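Droltumach Community Help
Clubs and Recreation

Temporary badminton lines on a hall floor: spacing, tape and order of work

Posted by Krum Janevski, 26 Jun 2019
4 min read

I am setting out two badminton courts side by side in a hall in Filton for a beginners' evening that starts in October. The floor is sealed timber with no existing markings. The clear playing area is 17.4 m long and 16.208 m wide, measured wall to wall at floor level. There are no radiators or fixed benches on any side.

Two doubles courts at 13.4 m by 6.1 m fit on paper. That leaves 2000 mm behind each baseline. Across the width I have drawn 814 mm between the courts and 1597 mm on each outer side. The gap in the middle looks tight to me. I could shift both courts outwards, but then people will be running at the walls.

The tape has to come up again after every session, as the hall is let to other groups. What I need to know is whether the spacing is workable for doubles, what tape to use, and in what order to lay the lines so that both courts come out square. I have a 30 m tape measure, a chalk line and one helper.

Lucía Soler

Your arithmetic is right. The spacing is workable for beginners, though I would not hold a match on it. I would take some of the outer margin and put it in the middle. Two players from adjoining courts meeting over a wide shuttle is the collision you will see most often, and neither of them is looking. Moving each court outwards by 300 mm gives 1414 mm between the courts and leaves 1297 mm at each side wall. If the wall is bare brick, hang mats on it at the net end and down past the service line.

Order of work:

1. Find the centre line of the hall along its length, by measuring from both side walls at each end. Do not trust one wall. Snap a chalk line and mark the mid-point, then set off the net line at a right angle using a 3-4-5 triangle in metres.

2. Mark the four corners of the first court and check both diagonals. For a full doubles court the diagonal is 14.723 m. If the two differ by more than 10 mm, move the corners before any tape goes down. All measurements are to the outer edge of the line, and the line is 40 mm wide.

3. Lay the long sides first, then the baselines, then the short service lines at 1.98 m from the net. The doubles long service line is 0.76 m inside the baseline. Leave out the singles sidelines if you only play doubles — it saves four long runs of tape and confuses fewer people.

4. Put a small dot of tape at every corner and junction and leave those down between sessions, if the hall allows it. With the dots in place a court can be re-laid by two people without measuring. Use a colour the other groups are not using.

5. Keep water and food on a table off the playing area, behind the net post side and never behind a baseline. Fruit is fine. Anything that drips is a slip hazard on sealed timber.

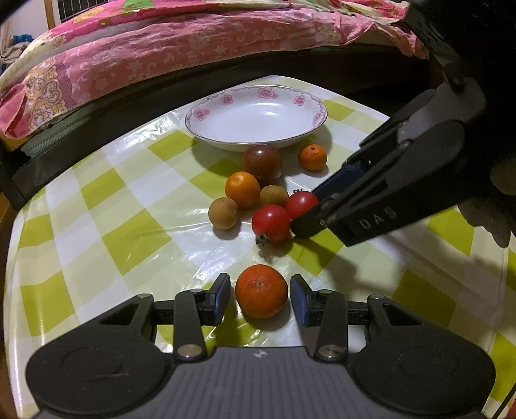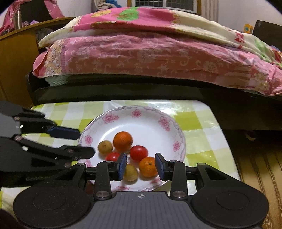
6. Lift the tape the same evening. Pull it back low and flat against the floor, slowly, and not straight up. If it leaves residue, stop and change the tape before you go any further.

On the tape itself, ask for low-tack vinyl floor tape sold for sports halls. Masking tape tears under shoes, and parcel tape will take the seal off. Try a short length in a corner overnight first. Stretching the tape as you lay it makes it creep back, so unroll it loose and press it down afterwards with a soft broom.

Nnaji

We just used throw-down rubber lines. Quicker than tape but they slide about a bit.

Driltomero

Agree with Lucía on the middle gap. One thing missing is the nets. The top should be 1.524 m at the centre and 1.55 m at the posts, and the posts belong on the doubles sidelines. Wheeled posts have weighted bases that stick out sideways, so with two courts next to each other you have two bases in that gap. Measure the bases before settling on a figure. Ours overlapped and we ended up running one long net across both courts with a shared post in the middle, which was legal for nothing but worked for a club night.

Also check the height to the lights. I would want 5 m clear for beginners and more if anybody can lift a proper clear.

Contact Droltumach | © Droltumach 2019 | Back to top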